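Soft goods and wall finish, Tralemley back room
May, started 9:40

Carrying on from the last entry. Two items open: the black piece for the Lilik order, and the beige wall behind the work area, which still has the marks we listed in April. I am keeping them on one page as they share the room and the same cleaning supplies.

Black piece. Dark fabric throughout, small black fasteners on the face. Job card says "studs," the order sheet says "buttons." I have not pulled one to settle it and don't want to until there is a spare to replace it with. Until then use "fastener" in this book so that the two sheets can be reconciled later.

Brushed it down with the soft nylon brush, long strokes, one direction. Lint comes off the flat areas without trouble. It collects at the fasteners and the brush rides over it. Went back with the narrow brush (the one with the taped handle) and worked each fastener from the outside in. Slow but no pulled threads. Tape roller tried on one corner first: it lifts more than the brush does but leaves the surface looking flattened, and the pile, if it is a pile, had not recovered by the time I had finished the opposite corner. Roller is off the list for this fabric.

Fastener check by hand. Pressed each and turned it lightly. Three have more play than the rest. I marked them with white thread loops, to come out before anything ships. No looseness in the cloth around them that I can feel.

Color: the Dimus thread on the shelf is labeled black and reads brown next to this under the ceiling light. Took both to the doorway and it still reads brown. Do not use it for the repair. The Kiani spool, number 1003, is closer — not exact, but the difference disappears at arm's length. Cut 70 cm and left it pinned to the job card as the reference.

Wall. Pale beige, with light smudges and scuff spots on it. The marks are lighter than the paint, so I had assumed rubbed-through paint and was ready to order a can. Wiped one spot low down with a damp cloth before doing anything else. Part of it came away, part stayed. So there are at least two kinds of mark, and the wet test has to come before any touch-up. 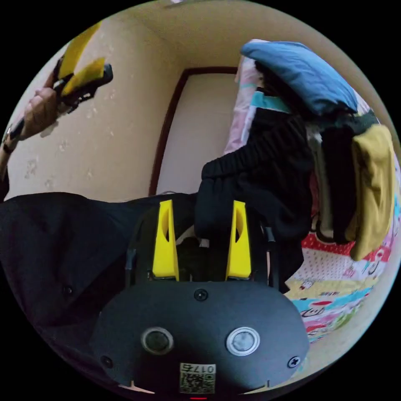 Kianoush Shojaei read the above at lunch and disagrees about the paint. In his view the part that stayed is polish from wiping too hard, a burnished patch in a matte finish, and new paint over it will show as a second patch with a sharper edge. He would wash the full height of the wall with weak soap, let it dry overnight, and look again in side light before anybody opens a can. He also wants the black piece kept off the wall in the meantime, on the grounds that dark cloth and matte paint mark each other.

Fair on both counts. No paint ordered.

14:20. Mixed the wash at 3 ml soap to the liter. Tried it on a hand-sized area near the first spot, sponge barely squeezed out, then clear water, then a dry cloth held flat. Too wet: one run, caught before it got to the baseboard. Next time wring the sponge twice. Room was at 18 C, so expect slow drying with the door closed. Left it open.

Moved the black piece to the long table and laid it face up on clean paper. Do not fold it across the fasteners. If it has to be folded, put tissue between the layers.

For Mehrangiz Kordestani, who has the room tomorrow: the washed area is left of the pencil tick. Please don't wipe it. A lamp held close to the wall and pointed along it will show more than the ceiling light does.

Open:
Fastener type, confirm with Lilik before ordering spares.
Repair of the marked fasteners, spool 1003 only.
Side light check on the test area.
Return the brown thread to Dimus or relabel it.

Stopped 15:05.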